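Keeping pantry moths out of dry goods

Pantry moths usually arrive inside a packet, as eggs in flour, oats, nuts or bird seed. The adults do not feed. The larvae do the damage, and they can chew through thin plastic and most paper bags.

Start by emptying the cupboard completely. Discard anything with webbing, clumped grains or small pale grubs. Check the folds of unopened packets as well, and the threads of screw-top jars. Vacuum the shelf corners and peg holes with a crevice nozzle, then empty the vacuum outdoors. Wipe down with hot water and washing-up liquid. Insecticide spray has no place near food and does not reach eggs in the joints.

Sound packets can be frozen before they go back. Set the freezer to its coldest, leave flour and grain in for a week, and let the sealed bag return to room temperature before opening it — condensation will otherwise form on the contents.

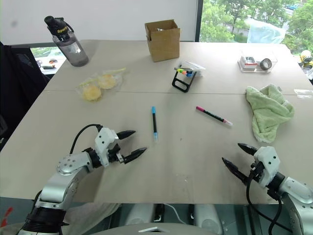

Do pheromone traps clear an infestation?

They catch male moths only, so they show whether moths are present and slow the breeding a little. Larvae already in the food are unaffected. Use one trap per cupboard and replace the card when the glue dries out.

For storage, use glass or rigid plastic with a rubber gasket. I use the Mandska clip jars; the Weratby ones have a looser lid and larvae got past it on 3 of 14 jars. Write the date on each lid and finish the older jar before refilling.

Inspect weekly for 11 weeks after the last moth is seen. In a cool larder the life cycle runs slower, so carry on longer there.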